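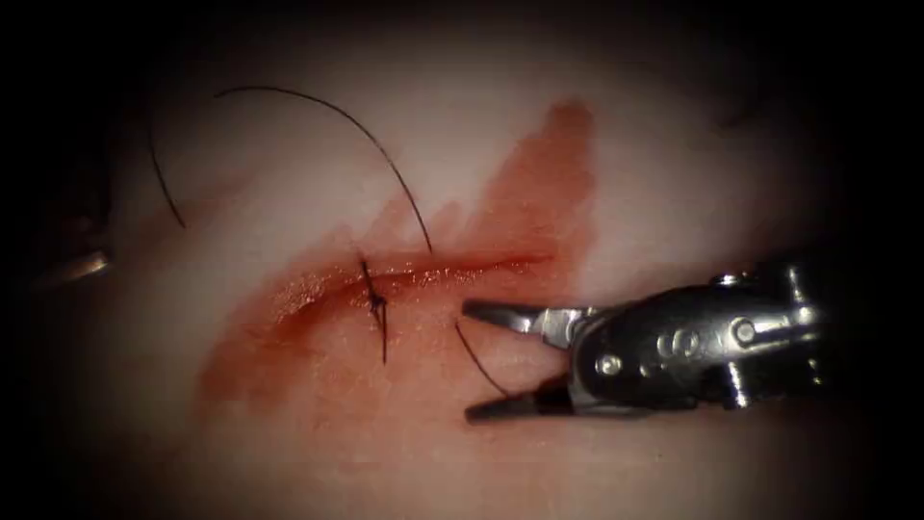

5. Planning and Budgeting the Suturing Bench

5.1 What we bought first, and what we should have bought first

Most papers on automated suturing give the arm model and the controller rate and leave the shopping list out. We found the list at least as interesting as the controller, and groups who want to repeat our knot-tying trials will need it before they need anything in Section 6. So we set it down in full, mistakes included.

Our first budget was drawn up by Bastian Albers in March and treated the bench as a one-time purchase: 2 arms, their wristed graspers, a camera, a light and a table. Pads and thread were lumped together under "small items." That heading turned out to be the liveliest part of the whole plan! A pad takes only so many incisions before the material between them gets too weak to hold a stitch, and once we began running stained pads alongside clean ones (the vision work in Section 7 depends on having both), we needed separate stock for each.

By the end of the main study we had used 101 pads. The original order was for 6.

5.2 Instruments as consumables

The second lesson was to stop thinking of a grasper as part of the arm. Jaws wear, tendons stretch, and a tip that holds black suture thread firmly in one month may let it slide in the next. Our supplier, Skiltel, sells the instruments singly, and at $1,985 each they were the largest repeating line in the revised budget. Zahira Ngau proposed that we log every instrument by trial count and place the next order at half of its expected life, and this worked so well that we now do the same for light modules and cable sets.

We also recommend buying spares for both sides. It is tempting to stock only the side that does most of the driving, but a knot needs two instruments, and a worn tip on the quieter side will stop a session just as surely.

5.3 A planning table in three columns

The revised plan, prepared with Puspita Hartono, sorts every item by how it is used up: per stitch (thread), per session (pads, stain, wipes) and per trial count (instruments, cables). Arms and table sit outside the columns. The layout is simple enough to keep in an ordinary spreadsheet, and we were delighted by how quickly it answered questions such as "can we afford another surgeon-comparison round?" Figure 5 shows monthly spending under the first and the revised plan.

Figure 5. Monthly spending on the suturing bench, first plan and revised plan. Arms and table are left out of both curves.

Delivery time deserves a column of its own, and we will add one in the next version. Colanard pads reached us within days, while the replacement cable sets took long enough to hold up the whole second round of trials.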